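From: Jaka
To: sorbent-bench list
Date: Wed 16 June
Subject: Re: cycling tests on the amine beads

Steinarsdóttir wrote:
> We keep losing capacity after the first week. Fresh beads are
> fine, then it slides. Is anyone else seeing this with the
> Delar batch, or is it our humidity control?
> Also, how long do you let them regenerate?

Hi all,

Yes, we're seeing it too! Our Delar beads were lovely at the start and by cycle 326 they had lost 17 percent of their CO2 uptake. I blamed the humidity as well, so I dried the feed gas and ran a second column next to it - same slide, just a bit slower. My money is on oxygen getting at the amines while the bed is hot (we were purging with plain air until October, which I now regret).

The Vokix beads are holding up better so far, but they take up less to begin with, so I'm not ready to switch. 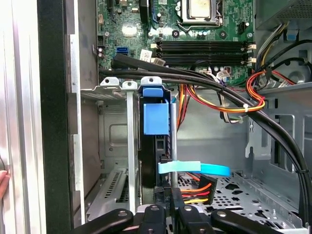 1. Regeneration time

We give them 25 minutes under nitrogen and then let the bed cool before any air goes near it. Longer didn't buy us anything.

2. Logging

I save every cycle now, even the boring ones. If you want to compare curves, send me yours as plain CSV and I'll plot them together. I'm hoping to get to 1,000 cycles before I write anything up - ask me again in the fall.

What's your purge gas, by the way? You didn't say.

Jaka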